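How to Teach a Back Four to Hold a Line

Most goals given away at amateur level come from a back line that isn't a line. One defender drops, another steps up, and a forward with ordinary speed runs through the middle and looks like a pro. You can fix a good part of this in three weeks of normal practice. The sessions below are the ones we use with the Strand adult side, and they work the same way with older youth teams.

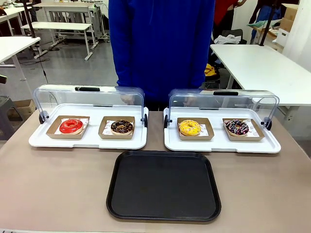 By Gøran Dalen

What you need

Four defenders, a goalkeeper, at least four attackers, a bag of balls and a stack of flat cones. Half a field is enough. If you have only a third of a field, drop one attacker and shorten the distances.

Before anyone touches a ball, settle who calls the line. It should be one of the two center backs, and it should be the one who talks more, even if the other one is better on the ball. Our caller is Kjell Myklebust. When he misses a game, Emilian Nedelcu takes over, and everyone is told so in the locker room.

Agree on the words too. We use four: "up," "hold," "drop" and "out." "Out" means a full sprint toward midfield after a clearance. Don't add more words. Players in the last part of an 80-minute game won't sort through a long list.

Step 1: Walk it

Put the back four across the edge of the penalty area with no opponents. The coach stands in midfield with a ball in hand and walks left and right. The line slides with the ball. When the ball goes left, the left back moves toward it, the near center back covers inside his shoulder, and the other two tuck in. The far back should end up closer to the middle of the field than to the sideline. Most of them will hate this and drift wide again. Stop and put them back every time.

Keep it at walking pace for five minutes. Then jog it.

Step 2: Add the triggers

Now the coach has the ball at his feet and a teammate nearby to pass to. The line reads three things.

If the player on the ball has his head down or his back to goal, the line steps up. If the ball is traveling backward, the line steps up. If the player on the ball is facing forward with time and no pressure on him, the line drops, and it starts dropping before he kicks it.

The last one is the hard one. Defenders want to stay brave and play offside against an open passer, and they get beaten over the top. Run that trigger twice as often as the other two.
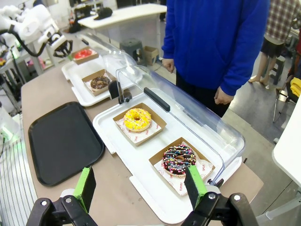 Step up in short bursts of a few yards and then get set again, side on, knees bent. A defender who is still running forward when the pass is hit can't turn in time. Sixten Söderlund, who plays right back for us, used to step up a full second after everyone else, and two of the goals we gave up in June came down his side. We got rid of the delay by having him watch the ball and listen for the call. He had been watching Kjell.

Step 3: Put attackers in

Start with two forwards against the four, and two midfielders feeding them. The midfielders play unopposed at first. The forwards score only by running in behind. Play ten balls, rest, swap the forwards, and play ten more.
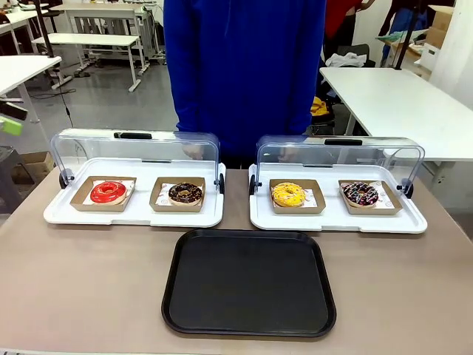 Spacing between the center backs is what decides this drill. They should be close enough that a pass on the ground between them can be reached by either one, and far enough apart that one forward can't occupy both. Picture the two trays on that table, side by side with a strip of bare tabletop in the middle. The strip is what a forward is looking for. When the ball is central, keep it narrow. When the ball goes wide, the near center back can be pulled over, and the other three have to slide with him so that it doesn't grow.

If the forwards keep scoring, put pressure on the midfielders before you change anything in the back line. A line with no pressure in front of it will lose to good passing however well it is organized.

Step 4: Bring in the goalkeeper

The keeper covers the space the line leaves behind. As the line moves up, he moves up. Our keeper, Tuấn Đặng, starts at the edge of the penalty area when the ball is in the other half and backs off as it comes toward him. Have him shout "keeper" early and loud for anything he is coming for. A defender who hears it gets out of the way and covers the goal.

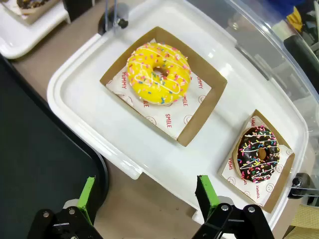 Donut with yellow glaze and sprinkles, in its box.

Step 5: Play a real game

Finish with eight against eight and no stoppages. Let the caller run the line and keep quiet on the touchline. Write down each time the line breaks and who was out of place, then go over it afterward with the four of them.

Common problems

The line is too deep all game. Usually nobody called "out" after clearances. Work on that word by itself.

Everyone raises an arm for offside and stops. Make it a rule that you play until the whistle, and restart the drill from the goal kick whenever an arm goes up.

The far-side back plays everyone onside. He is watching the ball and has lost the line. Ask him to glance across once each time the ball changes feet.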